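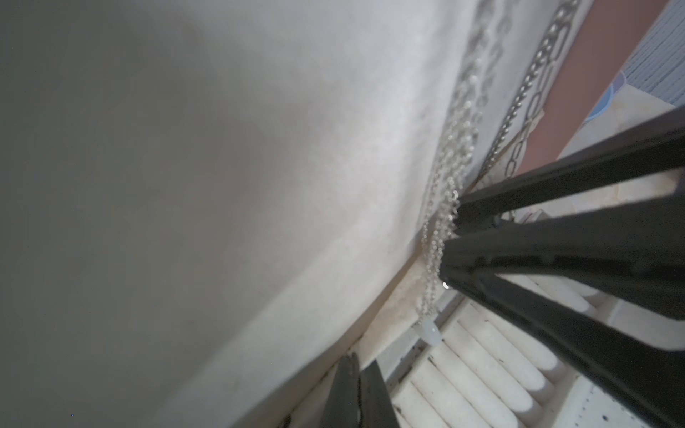

2 min read

08/06/2020

I bought a record in January that I didn't get around to playing until last month. It's by a four-piece called Meltuna, it's called Kundovmont, and it cost me 3 dollars in the used bin at Ritchie, the record store next to the laundromat. The sleeve has a split along the bottom and the first owner wrote a phone number on the back.

The whole thing runs 34 minutes. Side one is mostly fast songs with two guitars playing nearly the same part, and the singer stays low in his range the whole time. I didn't care for it at first. The drums are loud and the vocals are buried, so I had to read along with the lyric sheet to follow anything.

Side two is the reason I kept it. There are only two songs on it. The first is slow, with an organ holding one chord under the verses, and it takes its time getting to a chorus. The second is called Deneto and it has no words except for a line near the end that the whole band sings together. I've played that one most nights for the past two weeks, usually while doing dishes.

I tried working out the chords on guitar. The verse is easy enough – D minor to B flat and back – but there's a turn before the last section that I still can't get. I think the bass moves down while the guitar stays put. If anyone has figured it out, leave a comment.

I've looked for their other records and found one listing, overseas, with shipping that cost more than the album. The store doesn't have anything else by them either. They said they'd call if something came in.

Next time I'll write up the two singles I bought the same day. One of them is badly warped and skips through the first verse, but the B-side plays fine.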